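Nesen Build Tracker, second look
Review by Demetrio Cordero

I price and schedule small residential jobs, mostly infill houses and duplexes, and I have used the Nesen Build Tracker since July. It is a subscription tool that pulls building permits, starts and closings for a county and puts them on one screen. The plan I pay for costs $686 a year and covers 2 counties. The next plan up costs $847 and adds lumber and drywall prices.

Setup took an afternoon. You pick your counties, pick the permit types you care about, and wait for the first load. Mine finished overnight. Single-family and duplex permits come in as separate lines, and you can split them by valuation. Additions and garages can be turned off, and I would do that first. They swamp everything else.

The permit data is good. I checked a month of entries against the county's own list and found two permits missing, both filed under the wrong address by the county. Starts are weaker. Nesen counts a start when the first inspection is logged, so a foundation that sits waiting on an inspector shows up late. If you compare starts to permits to see how many builders are holding off, keep that lag in mind. 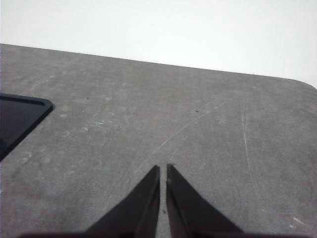
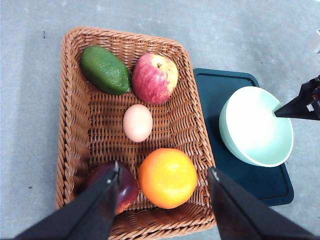
The charts are plain and print well in black and white. You can go back 12 months on the basic plan. I would like more than that, because one slow spring doesn't tell you much without the spring before it. Older data can be bought by the county, and the price was more than I wanted to spend.

I tried Multby before this. It has a better map and lets you draw your own boundary around a subdivision, which Nesen can't do. It also updated once a month, and by then the framing crews in town already knew who was building and who had stopped. Nesen updates weekly. Dalen is cheaper than both, but it only gives totals and won't show you individual permits.

Exports go to a spreadsheet without trouble. The link to Kovis, the estimating program we use in the office, dropped twice and had to be set up again each time. Support answered by email the next morning.

The phone version is slow and I stopped using it. Alerts still come through as texts, so I get a message when a permit over my set value is filed.

I will renew on the basic plan. The material prices in the bigger plan ran behind my supplier's quotes during the trial, so I would skip that one unless you have no yard that will send you a weekly sheet.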